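Print this chapter E-mail this chapter

Chapter 4
Leaves for the Table: Growing and Keeping Salad Crops

If you have ever bought a bag of salad on a Thursday and found a brown puddle at the bottom of the fridge by the weekend, you already know the chief difficulty of this chapter. Leaves are mostly water, held in by a very thin skin, and from the moment they are cut they begin to give that water back to the air. A potato will wait for you half the winter. A lettuce is ready when it is ready, and it likes you to be ready too.

I first learned this at Karnham, where I spent two seasons on a market garden of heavy clay and rather too many slugs. We sowed under glass in February, pricked out the seedlings as soon as they had a pair of true leaves, and set them outside when the soil no longer felt cold to the back of the hand. (I still use the back of the hand, and I would encourage you to try it before you spend money on a soil thermometer, though by all means buy one later.) The main planting came to 4,000 heads, and it was the timing of them, far more than the growing, that kept us awake at night.

Lettuces fall into a few broad families, and it helps to have these clear before we go on. Butterheads are soft and loose and bruise if you so much as look at them. Cos types stand upright, take longer, and have a good stiff rib down the middle of each leaf. Crispheads need the most room and the steadiest watering. Then there are the loose-leaf kinds, which never make a proper heart at all and can be picked a little at a time over many weeks – these are the ones I would press on any beginner with a window box or a small bed by the back door.

All of them dislike heat. Lettuce seed sown in warm soil will often simply sit there and sulk, and a grown plant in a hot spell will send up a flower stalk and turn bitter, which we call bolting. Sow in the late afternoon in summer, water the row with cool water first, and give it some shade if you can. Sow little and often, too. A short row every fortnight will feed a household far better than one long row in spring, however satisfying the long row looks on the day you sow it.

Cutting is best done early in the morning, while the leaves are still full of the night's water. Get them out of the sun at once. At Karnham we packed roughly 30 heads to a crate and carried each crate to the shed as it was filled, and I can still feel it in my shoulders.

Later in the chapter we shall look at washing, drying and cold storage, and at the trial beds at Wesgate, where Agnese Petrauskas compared morning and evening cutting. Before that, please read through the grower's remark that follows and see whether you agree with it.

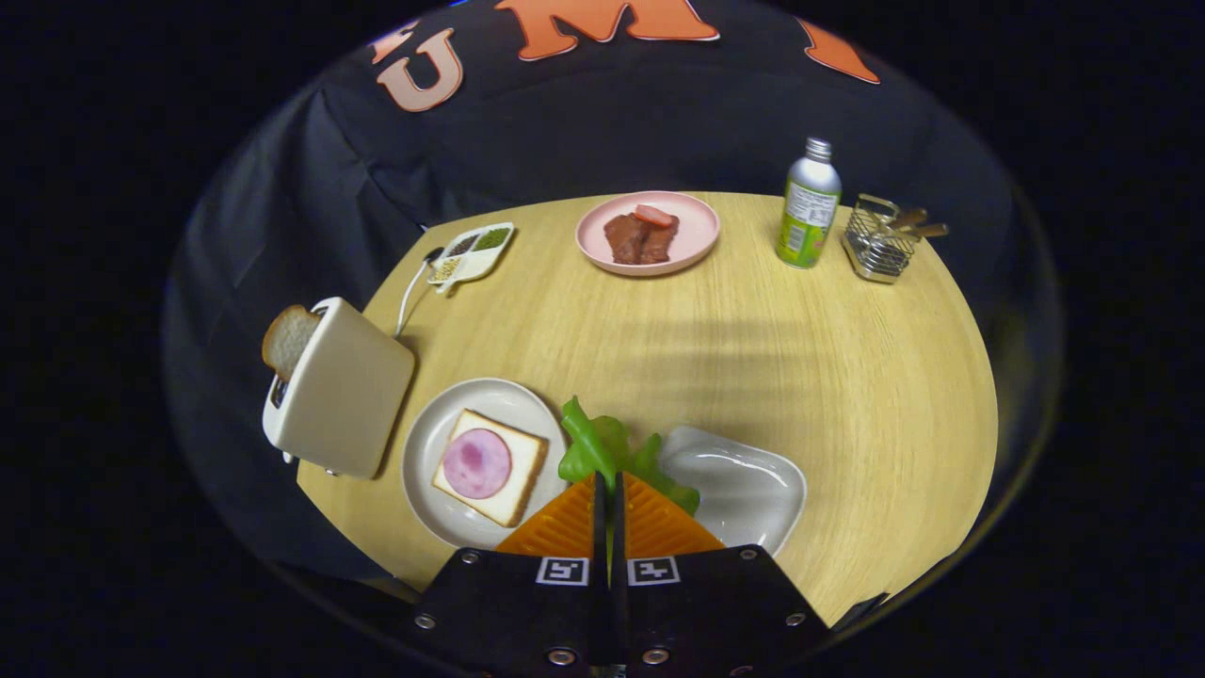
Dalia Strazds felt that the morning rule was taught too strictly. On her own plot at Liepiņa she cut in the evening for years, she said, and the leaves kept perfectly well as long as they went straight into cold water and then somewhere dark. What spoiled a lettuce, in her view, was being left in a barrow while the grower stopped to talk.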